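The Second Plate

When Chie Furukawa was a girl, her grandmother taught her to serve cake by standing behind her and holding her wrists, and it was a method Chie had never once thought of again until she was fifty-eight years old and sitting on a swivel chair at Kallio, with her two hands closed around a pair of plastic handles, trying to persuade a black gripper on the other side of the room to be polite.

"You're rushing," said Bożena.

"I'm not rushing. I'm hungry."

"The arm doesn't know that. It only knows you went down fast." Bożena Wasilewska had been a piano teacher for most of her life before she came to Kallio, and she still sat like one, a little to the left and a little behind, with a pencil she never wrote anything with. "Again, please. From the top."

Chie pressed the pedal and took the arm back up. She had been hired in September, along with a quiet young woman named Ye-ji Do, and the two of them had split the work the way you'd split a long drive. Ye-ji took mornings and Chie took the stretch from one o'clock until the building got dark and the heaters started to tick. The job was to put the food on the blue plate. You did it well, you did it kindly, you did it 400 times for each kind of food, and then somebody from upstairs took what you had done and gave it to the arm to chew on overnight. They had gotten through the bread slices and the dumplings. Now they were on the one with the orange top, which Ye-ji called the salmon and Bożena called the cake, and which Chie, who had held it in her own hand, privately called Liviu.

She called it that because it leaned. Liviu Sârbu had leaned too, on every counter and doorframe in the bakery they'd run together for 13 years, a long pale man with a lot of orange hair on top, and she had spent a good part of her life saying, Liviu, stand up, there are customers. He had moved back home to be near his brother, and that was all right, they wrote to each other. But you do get used to telling somebody to stand up.

"Come in from above," said Bożena. "Nice and wide. Wait for it."

Chie waited for it. The trick, as much as she had one, was to stop thinking about the handles. If you thought about the handles, the fingers came down crooked and nudged the thing along the table, and then you had to chase it, and everything you did while chasing went into the record along with the rest. She had asked once whether the bad ones were thrown out. Lucía Villanueva, who ran the floor and ate sunflower seeds all day long, told her they kept a few, so the arm could see how a person gets out of trouble. Chie had liked that so much she wrote it to Liviu in a letter.

Down, then. Close, but gently, the way you'd take a slice out of the case for a child who was watching. Up, across the long white stretch of table, and there was the plate, and here was the part she was proud of. She didn't drop it. Ye-ji, bless her, let go an inch too high, being young and having a bus to catch. Chie lowered it until she felt (she couldn't feel anything, the handles didn't work that way, but she felt it all the same) that it was down, and then she opened the fingers and stayed a moment before she backed away.

"Why do you stop there?" asked Bożena. "Every time, you stop."

Chie had to think about it. "So they know it's for them," she said.

Bożena looked at her pencil. "Hm," she said. "Again, please."

It was past six when Lucía came down with her paper cup of seeds and said that the new model was loaded, if they wanted to watch it try before they went home. Chie let go of the handles and folded her hands in her lap. She found she was nervous, as if it were a recital. The arm started on its own, went down a little crooked, fixed itself, and carried the salmon, or the cake, all the way over. It set it on the plate. It opened its fingers.

Then it stayed there, not moving.

"Is it stuck?" said Lucía.

"No," said Chie, already hunting for her handkerchief. "No, give it a second."

Recent stories
Trolero and the Lamp Seller
A House on Kikilel Street
What the Ferry Left
The Jetum Letters, Part 2
My Aunt's Two Radios
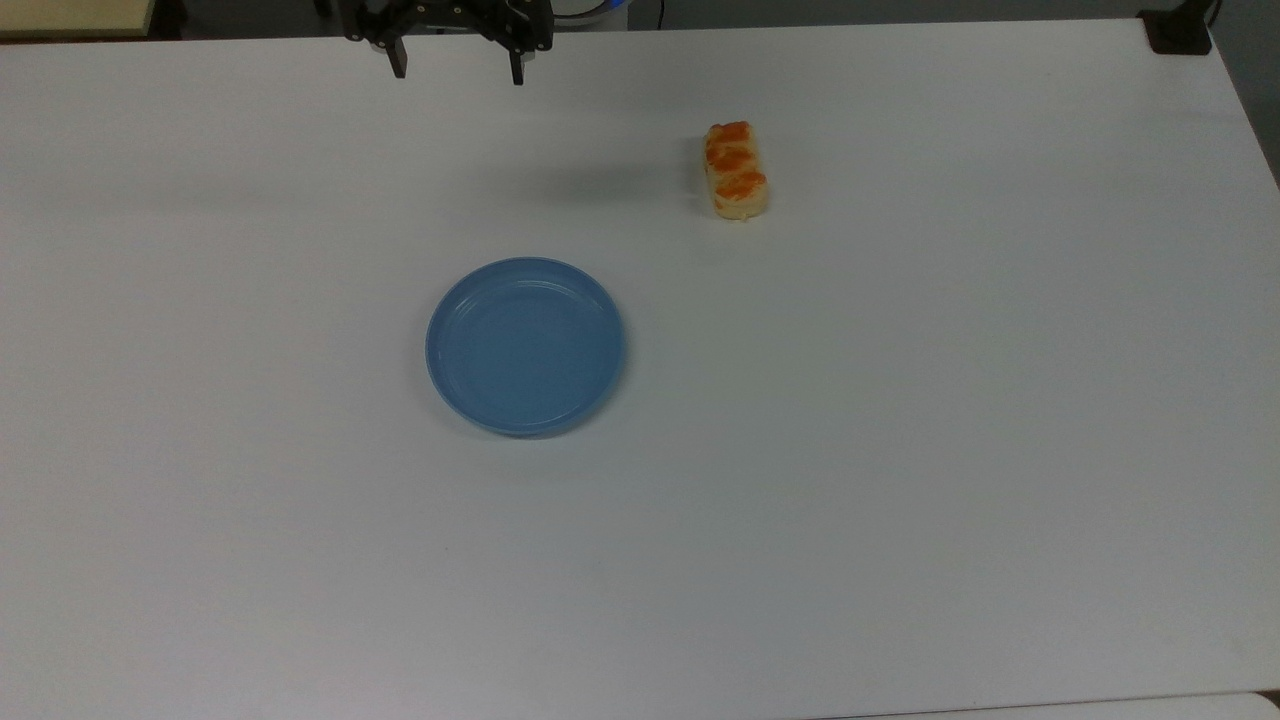
From the top, please.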